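Skestlow Reading Room — the August sort-out

Albums > Skestlow > August

Quick page, more words than I meant. Put up in a hurry before I lose the order of things. If you came in during the sort-out and couldn't find anything, sorry, neither could we. Notes run more or less in the order the work went, except the bits about the chair, which kept moving.

Background for anyone new: the reading room has 1145 books on the list. 800 of those came over from Uvby when the rooms there closed and they've been sitting in boxes ever since. Lovely books, a lot of them. Wrong order, or no order. August was the month to fix it.

Boxes

First job, get the Uvby boxes off the floor. Some were labelled on the lid, some on the side, some said MISC. One said MISC 2. No MISC 1 anywhere.

Opened everything before sorting anything. Would do that again. The first time we tried this (two summers back) we sorted as we opened and ended up with gardening in four different spots.

Damp check. Fan a few pages, smell it, look along the spine. Anything musty goes in the quarantine pile, well away from the good stuff. Saimi Kemppainen has the best nose for it and did nearly all of these. Six went to recycling, the rest of the doubtful ones aired out on end for a few days.

Found in the books: bus tickets, a pressed fern, a recipe for date loaf, a dentist's reminder card. The date loaf is good, made it twice. Recipe is taped inside the kitchen cupboard now if you want a copy.

The sorting end

Brick wall end of the room for boxes and odds and ends, chair end for the books you're actualy handling. Worked well enough once everyone stuck to it. Which was not the first day.

Rule for the table — nothing gets put down there without a slip in it. Colour of slip doesn't matter. We tried a colour system and ran out of green by lunch.

Bin goes at the table end. Keep it there please. Packing paper, dead rubber bands, dust jackets beyond saving. Not good dust jackets. Ask first.

Picture books and thick ones

Kids' books took the longest. Partly the sizes, partly everybody stops to read them. Big flat ones lie down, small ones stand, and the thick illustrated collections are their own problem as they're too heavy for the low shelf and too good to hide up high.

Checked the corners and the page block on each one. Loose pages get a paper band round the whole book and go in the mending tray. Sticky tape is banned. We've spent enough hours getting the old stuff off.

Pale covers show every fingerprint. Dry cloth only, soft one, the old t-shirts in the tin are best. Wiped a light blue one with a damp cloth years ago and the colour came off on the cloth, so never again.

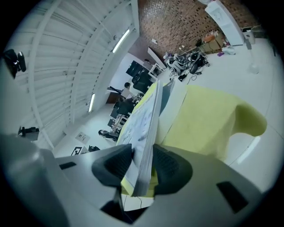
Back to the shelf order. We went with size first, then subject, then author, which will make any proper librarian wince. But it's a small room and the shelves are what they are. Tall books on the Norðdahl units where there's height, everything else on the old fixed ones.

Norðdahl units are the secondhand ones, came flat with a bag of bolts and one page of instructions that was for a different unit. Three of them up so far. Backs screwed on properly this time. The first one leaned for a week before I noticed, thought it was the floor.

Shelf pegs — if you find a stray, jar on the windowsill in the kitchen. They don't all match but they nearly all fit.

The chair

More people have asked about the chair than about the books. Yes it is staying. Yes I know about the colour. Somewhere between lime and mustard, depends who you ask, and it goes well with brick, I will not be arguing about it further.

Best seat in the room for reading, the arms are soft and you can rest a heavy book on one without it digging in. Please don't sit ON the arm. You know who you are.

Cleaning: vacuum with the brush end, down the sides as well. Found two pencils, a hair clip and a library card from another town altogether. Card has gone back in the mail.

We had it facing the wall for the first part, then sideways, then turned back to where it was to begin with. Everyone agreed it was better. A whole afternoon, that.

Lights and air

Tubes are bright enough to read by at that end but not kind. Late afternoon is nicer. If you're reading small print bring the lamp over from the desk, and put it back after, the cord's a trip hazard across the doorway.

Keep books off the ledges. It gets hot up there in summer and the spines go brittle, also things fall off when the door bangs.

Dust on the slats — top down, always. I did bottom up. Did it all again.

The list

Every book gets typed into Sameo with title, author, shelf, condition. Condition is good, fair or mend. No essays please. Somebody wrote "sad" for one and I have left it in because it is.

Sameo will not let you have two books with the same title unless you add the year, so if it throws an error that's why. Add the year in brackets. Don't add a full stop to get round it, I spent an evening hunting down full stops.

Paper copy of the list in the blue folder on the desk. Printed small to save paper, too small as it turned out, magnifier is on a string.

Saimi read the shelves back against the list at the end, one calling, one ticking. Slow but it catches things. Caught an atlas filed under cooking, and a cook book under travel, which is fair enough, it had a boat on the front.

Still to do

Mending tray. Overflowing. Bring your own glue brush if you have a favourite.

Bookends, we need more, heavy ones. The thin metal sort slide and then you lose a small paperback underneath.

Signs for the shelf ends. Mine were handwritten and came out uphill. If your writing is neat please say so.

Doubles. There's a box of these by the door, take what you like. Mostly crime, mostly good. Two copies of the same bird guide, one with notes in the margin, I'd take the one with notes.

The Uvby boxes themselves, flattened and tied, free to anyone moving house. Strong ones. Ask for me or just help yourself before 3 when the room shuts.

More when I get the rest off my phone.

Back to albums
Next: Skestlow, garden side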